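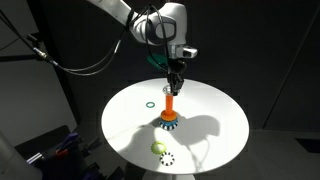
An orange peg and a round white tabletop.

Bornow toy library opens its doors again on Plinum Street

April 28, 2024

Families in Bornow have their toy library back, and judging by the line of strollers that stretched past the bakery on opening morning, they had missed it a good deal. The library closed in March when the lease ran out on its old room behind the Jakevura swimming pool, and for a few weeks there were a lot of dump trucks and dollhouses sitting in people's garages with no place to be returned to. (Late fees were forgiven, in case you are still holding on to a xylophone and feeling bad about it.)

The new home is the former Gebremichael shoe store on Plinum Street, which many longtime residents will remember for its striped awning and the little slanted stools where you sat to have your feet measured. The awning has stayed up. The stools have stayed too, and they have turned out to be just the right height for a preschooler with a puzzle in her lap, so anyone who bought their first school shoes there may have a bit of a moment walking in.

Lemlem Yimer runs the library and has done most of the planning for the move. She grew up three streets over and says she always thought the store was wasted on shoes.

"It has that big front window, and the afternoon sun comes right in on the floor," she said. "I used to sit in that sun while my mother made up her mind about sandals. So when the place came up for rent I called that same day, and I believe I called again after lunch to be sure they had written my name down."

The idea of the library is simple, and if you have never used it, getting started takes only a few minutes at the desk. A family membership costs $18 a year. Members can borrow up to four toys at a time and keep them for three weeks, and anything can be renewed once as long as another family isn't waiting for it. Board games count as one toy no matter how many pieces are in the box. Ride-on toys and the play kitchen have their own sign-up sheet, because they go out fast in warm weather and there has been some grumbling in past years.

The collection leans toward things that are sturdy and a little plain: blocks, stacking rings, pegs and pegboards, train track, marble runs, dress-up clothes, hand puppets, and a whole wall of puzzles sorted by age. There are also more games for older children than there used to be, after several parents pointed out that their ten-year-olds were still being dragged along and had nothing to do but sigh. About 40 new games and toys were added for the opening, most of them handed in by Bornow families whose kids have outgrown them.

Donations are still very welcome, and Yimer asks only that they be clean and complete. If a piece is missing, tell her which one, as she keeps a drawer of odds and ends in the back and is surprisingly good at finding a match. Stuffed animals can't be accepted, although she admits that a certain large rabbit did make it through the door on opening day and now seems to live in the window.

Borrowers will notice a few other changes. The old paper cards are gone, and loans are now kept under the family's last name, so there is one less thing to dig for at the bottom of the diaper bag. Returns can be left in the bin inside the front door whenever the shop is open. Grandparents who look after children during the day can borrow on the family's membership without a note from the parents, something people have been asking for since the swimming pool days.

A story hour is planned for later in the spring, along with an evening for adults who would like to learn a board game without having to read the rules out loud to each other. Dates for both will be posted in the window. There is parking behind the building, and the side entrance is the easier one for double strollers and wheelchairs.

Families with toys from the old location are asked to bring them to Plinum Street when they get a chance. Existing memberships have been extended to make up for the weeks the library was closed.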